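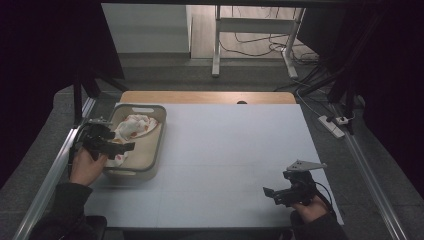 Baskets and Cloths: a Trikstead Gallery

Welcome back to the Trikstead pages, and a particular welcome if you have come over from the old Skoker noticeboard, where a good many of us first started swapping notes about cupboards, shelves and what on earth to do with all the cloths. The gallery in June was mostly jars and tins, and it had 1,577 visits by the time I took it off the front page, which pleased me no end. After so many weeks of lids I fancied something softer, so this time we are on to baskets and the things that get put in them.

I have a great fondness for a basket. A drawer asks you to be neat before you have even shut it, and a cupboard shelf will let a pile slide forward and drop on your feet at the first opportunity, but a basket takes whatever you give it and can be carried off to another room while you think. I wouldn't say I was a tidy person by nature (my family would laugh if I did), and I suspect that is why I have ended up with so many of them.

The beige basket
A plain rectangular one in plastic, with a grey rim that sets it off rather nicely, and a slot cut in the short side for your fingers. I do like a slot for a handle. The sort that swings up and over always seems to be lying across the very thing you want to take out.

The white cloth with the red and orange shapes
Crumpled up and heaped above the rim at one end, the way a cloth goes when it has been put in by the armful. The print is small and bright on the white, and I think it looks more cheerful in a bundle than it would in a neat square, where you would only see a little of the pattern at a time.

A pale surface to work on
If you have a big, light-coloured board or table top, use it for your sorting. A grey-white one is lovely for this, as anything with a bit of colour stands out against it straight away, and you are less likely to leave a small pale sock behind – well, perhaps not a pale sock, but certainly a red one.

And now for the notes, which have grown rather longer than I meant them to, as they do every time.

On folding, or not folding
I fold anything that will be seen by visitors and anything with a proper hem. Everything else goes in as it comes. For years I felt guilty about this and would take a whole basket of cleaning cloths out again in the evening to press them flat with my hands, and I can't say the windows were any cleaner for it. If you do want to fold in the basket, lay the long edge of the cloth along the long side and work from the far end towards you. The Trosano method, which some of you will remember from the noticeboard, has you rolling each cloth and standing it on its end. It looks beautiful for about a day and then somebody wants the one in the middle.

On size
My rule is that I should be able to carry it full with one arm and open a door with the other. Anything bigger turns into a piece of furniture and stays where it was first put down, gathering newspapers. Measure the shelf before you buy, and measure it at the back as well as the front. Ours loses 2 centimetres at the back where the wall leans in, and I have a very nice wicker basket living on the landing as a result.

On washing the basket itself
Plastic ones want warm water, a drop of washing-up liquid and an old toothbrush for the corners and under the rim. Stand it upside down to drain. Wicker I do outdoors with a soft brush and only a damp cloth, on a breezy morning if there is one to be had, and I leave it out until teatime.

On labels
I have tried tie-on labels, stick-on labels and a bit of chalk. The tie-on ones are the only sort still with us, and even those say things like "odds" and "more odds". The Xue labels that a reader recommended on the last page are a nice thick card and take pencil well, so you can change your mind about what the basket is for, and I generally have by the weekend.

On what to keep
Patterned cloths are my weakness and I find them much harder to part with than plain ones. I now allow myself 3 baskets of cloths altogether, and when the lids of my good intentions begin to lift I take out the thinnest and put them with the dusters. A thin cloth makes a very good duster – better than a bought one, to my mind – and you still get to look at the pattern.

The jars and tins are still up in the back pages for anyone who missed them, with the corrected vinegar quantities. Next time I should like to do hooks and pegs, so do please send in your hallways.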